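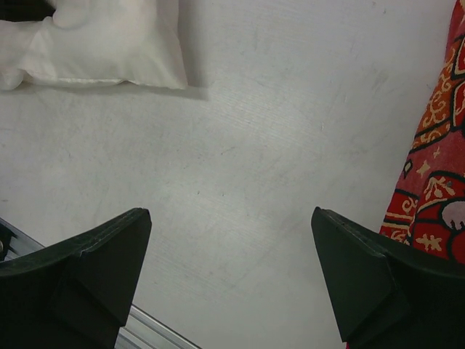
Papers on robots handling cloth report a success rate, and the success rate is usually the least useful number in them. A group says its policy picked up a fabric item in so many trials out of so many, and the reader is left to guess what the trials looked like. Wrist camera views help more than the tables do. In one like this, the open gripper fingers face bare white table, with a soft white pillow on one side and a red patterned cloth on the other. The red cloth is easy to find. The pillow is white on white, and much of what marks its lower edge is a seam and a grey shadow. I would expect a method to do well on one and badly on the other, and an average of the two hides that.

The Flusik results are a fair case. The training set had 3187 demonstrations, and the headline was the gain over the older Noltum baseline. I have no quarrel with the gain. My complaint is that the test was 40 trials per method, with pale items and printed items pooled together, and the split was not given even in the appendix. When the authors were asked, they said the split was too small to be meaningful. That may be so, but then the pooled figure is not very strong either.

The usual reply is that more data will sort it out. Perhaps it will. Going from 3000 demonstrations to ten times that is mostly a question of money and patience, and large labs have both. But a small lab choosing a method this year needs to know where it fails, and on what. If it loses the edge of a pale cushion against a pale table, a darker tabletop might fix the problem by Tuesday afternoon. If it finds the edge and then pinches too little fabric, the tabletop will make no difference.

I would ask for 3 things from any paper of this kind. List the items. Give the result for each one. Publish the wrist view at the moment before closing for every failed trial – all of them, including the dull ones. The Engelbrecht benchmark already asks for the first two, and few groups have found it a burden. The third takes some disk space and an afternoon of sorting.

Reviewers could insist on this now. I have started to do so in my own reviews, and so far one set of authors has sent the images.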